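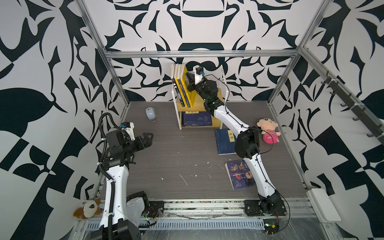

Should books on a small two-tier shelf be stood up or laid flat?

Stand them up on the top tier and lay the big ones flat on the lower tier, one deep.

That is the short version. The longer version follows, as I have now loaded and unloaded the same little shelf more often than I care to admit, and Maeve Buckley asked me to write down what I settled on before I forgot it.

The shelf is a Lidwood two-tier, pale wood with white sides. The boards are 9 mm thick and the clear height of the lower tier on mine is 200 mm. The top tier is open above, so height is not a constraint there. Depth is. A large hardback stood upright with its spine to the front will use most of the board, and anything deeper sticks out at the front and gets caught by whoever reaches past it.

Top tier

Upright books behave as one block only when the row is full. With a gap, the end book leans, the next one follows, and after a while the covers at the open end start to splay. Thin paperbacks are the worst for this. A stiff hardback at each end cures most of it. I do not like metal bookends on a shelf this size - they take up room at the base and the thin sort slides under the first book, where it marks the bottom edge.

A slight lean is acceptable. A book that has been left to fan open is not, and should come out and be put back closed. Check for this when you return anything to the row, as pushing one book in at an angle will often open its neighbour.

Take books out by the sides of the spine and not by the top of it. If the row is too tight for that, push the two neighbours back by a finger's width first. If there is nowhere for them to go, the row is overfull and one book belongs somewhere else.

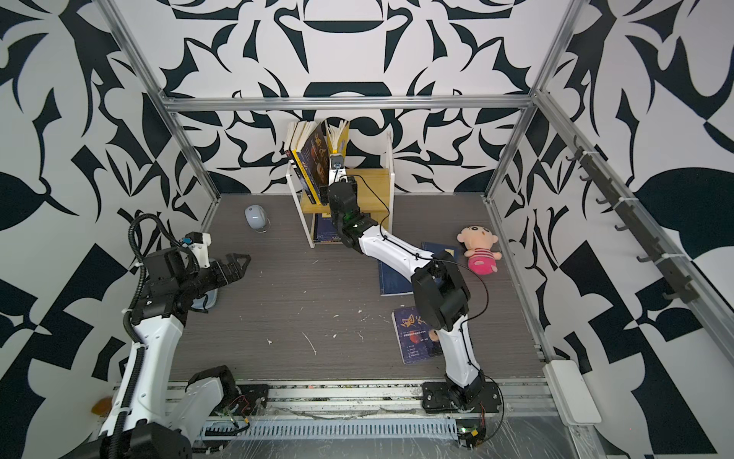
Lower tier

The lower tier is where the method changes. Kieran Breathnach keeps his upright on both levels, and he has mostly pocket editions, so it works for him. My taller hardbacks will not stand in 200 mm, and tipping them back at an angle strains the joint between board and spine. Flat is better. It is also easier to load, provided you leave room above the top cover for a hand to get in and out without scraping the upper board.

I put the spine to the front and keep the front edge of the book level with the front edge of the shelf. Set further back, it is awkward to get hold of. Two flat books can be stacked if the larger goes underneath. I would not go to three. The bottom one is always the one wanted, and 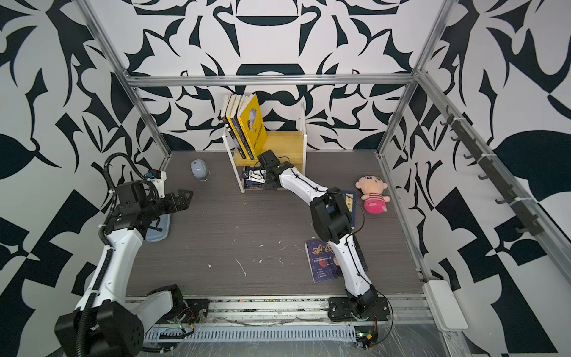
the other two then end up on whatever surface is nearest, where they stay. I tried a stack of four over September and gave up on it.

Anything that is not a book should have its own place before you start. A mouse, a tray or a soft toy within reach of the shelf will be moved several times during a sort and will be in the way each time. Clear the flat surface in front first, then take the books out, then wipe the boards with a dry cloth. Books go back lower tier first.

Order

With a shelf this small I do not bother with alphabetical order. I sort by height within the row, tallest against one side. Nic Giolla's handbook for the Alville reading room, which has 736 titles to look after, recommends sorting by subject from the first shelf onwards. For a collection of that size I agree. For one row you can read every spine from where you are standing.

The exception is anything in more than one volume. Keep those together even where it spoils the slope of the row. 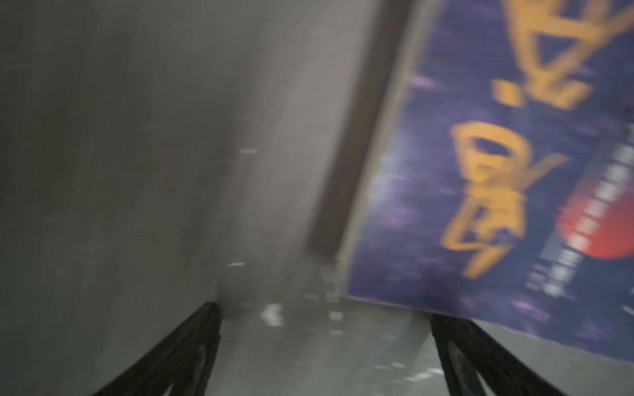 Blue and purple, with yellow-orange lettering.

I have left out fixing to the wall. The Pliturholm version has a bracket for it and mine does not, so I will write that up if I ever swap. The next job is the joint on the left side panel, which has a little play in it when the top tier is full and none when it is empty.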